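# A semester in Hudcombe, by the numbers

1 October 2021

Students heading to Hudcombe tend to plan for tuition and flights. The smaller costs catch them later. A monthly bus pass is $69, and most people need one, as the cheaper rooms are 2 miles from campus.

Groment, the housing office's booking site, asks for a deposit of $1,000. It comes back in December, after the room check, but only to a local bank account. Open one in your first week – the Georgiou building has a branch on the ground floor.

Food is easier. Five students sharing a kitchen can eat well from the Etovura market, which marks down vegetables an hour before closing.

Rooms come with a sink, a bed and a desk. Bedding is extra. Take your own sheets if you have space in your bag.
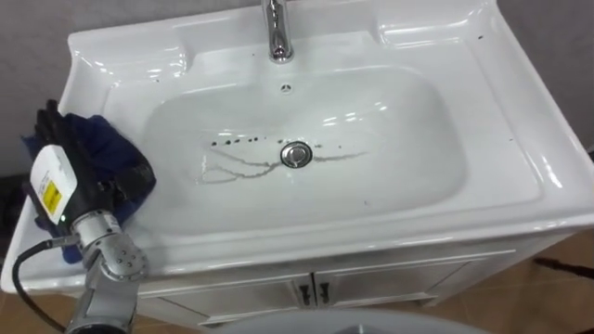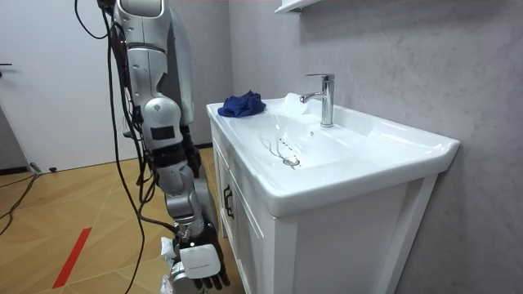 Both photos: a white vanity sink.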